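Hi Phyllis,

November's update, and I'm starting with the bad news. We had a fault on the laundry rig and lost 3 working days to it, so the Drumutum milestone will slip a little.

It happened on Tuesday during the loading runs. On run 123 the left wrist stopped reporting its position and the arm kept pushing for a moment before the safety stop kicked in. The carrier got shoved against the rim of the drum and picked up a nasty scrape. Everyone was outside the taped line, so no injuries, but I wasn't happy with how long that stop took - 418 milliseconds in the log, and our own limit is well under that!
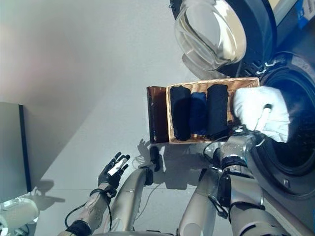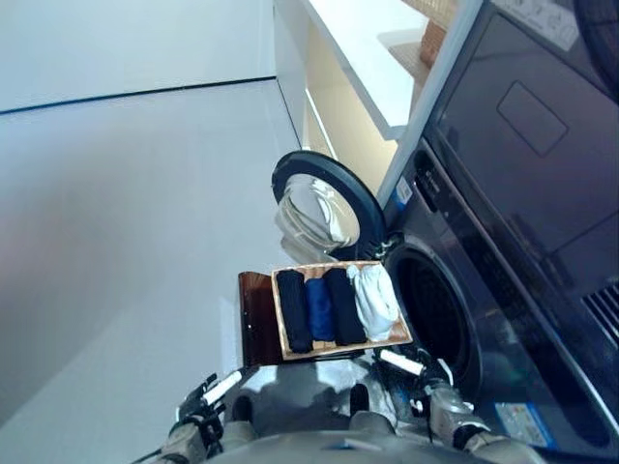
Loading work at the open washing machine, clothes in the carrier.

Prieto went through the wiring with me and we traced it to a connector that had been working itself loose every time the wrist turned. We've swapped it for a locking one and clipped the cable further back. The slow stop was a separate problem, and that one was my fault (I'd left a smoothing filter switched on after the spring tests). It's off now, and Nerea Valcárcel at Emitz is checking the settings herself before we go back to full speed.

Until she signs off we're running at half speed with someone on the stop button. We've done 8 loads that way and the wrist signal hasn't dropped once, so I'm feeling a lot better than I was last week.

Money is fine apart from the new connectors, which I've put under repairs. Could you let me know if you need the full fault log for your side, or if the short version will do?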